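Community Help: Charities, Donations and Nonprofit Questions

Gift card drive at our workplace: how do we confirm that the money reached the food pantry?

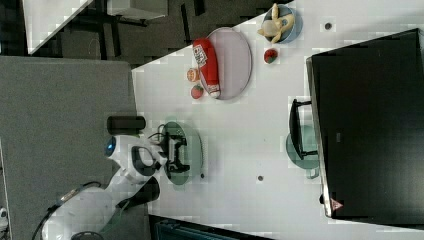
Our office association took part in a holiday appeal organized by a firm called Andano, which approached us in September and offered to manage the collection on behalf of the Bargate Food Pantry. Employees purchased 224 grocery gift cards through the Andano page. The appeal closed at the end of December, and we were told that the cards would be delivered to the pantry within 30 days.

In March the association wrote to the pantry to request an acknowledgment letter. The pantry replied that it had recorded the receipt of 104 cards and had no written agreement with Andano. Andano has since informed us that the balance was "applied to program costs as disclosed at checkout." We have reviewed the checkout page and find no such wording, although the page may have been changed since the appeal.

The association requests guidance on the following. Is a company permitted to retain part of a collection in this manner? Which office should receive a complaint? Are employees who purchased cards entitled to claim a deduction for the full amount?

Posted in: Fundraising and solicitation
3 answers

Answer 1 (marked as accepted)

The rules differ by state, and the following is general information only.

In many states a company that is paid to solicit on behalf of a charity must register with the state before it begins, and must hold a written contract with the charity. The contract ordinarily sets out what share of the proceeds the charity will receive. If the pantry is correct that no contract exists, that fact alone may be of interest to the regulator, whatever became of the remaining cards.

Complaints of this kind are usually handled by the state attorney general. Some states place charity registration under the secretary of state or a consumer protection agency instead, so it is advisable to check before filing. The association should assemble the original solicitation, all receipts, the pantry's written reply and the statement from Andano regarding program costs. Earlier versions of a web page can sometimes be retrieved from a public archive – a dated copy of the checkout page would be valuable. Individual employees may also file, and those who paid by credit card should ask the card issuer whether the time limit for a dispute has passed.

With respect to deductions, the question is whether the payment was made to a qualified charitable organization or to an agent acting for one. A payment to a private company does not become deductible through the use of a charity's name. Any single contribution of $250 or more also requires a written acknowledgment from the charity itself. Employees should consult a tax preparer before claiming any amount.

Answer 2

Our parish council had a similar experience with a coat appeal run by an outfit named Akbari. We had 200 coats pledged and were never given a proper accounting. We sent 3 letters and received one reply, which did not address the matter. The state accepted our complaint by mail and sent a reference number, and I have no further outcome to report at present. I would recommend that all correspondence with the company be kept in writing from this point forward.

Answer 3

Check the name on the card statements. Ours said Asurlow and the appeal page gave a different name altogether.

Comment from the original poster on Answer 3

Thank you. Several statements have now been reviewed and the merchant name is Andano in each case. The association has asked the pantry for a signed copy of its reply and intends to file with the attorney general in May.

Comment on Answer 1

One addition – the pantry may wish to file separately. Its name was used in the solicitation, apparently without a contract, and its complaint would carry weight apart from that of the donors.

This question is closed to new answers. Related topics: reading a charity's Form 990; registration of paid solicitors; workplace giving policies.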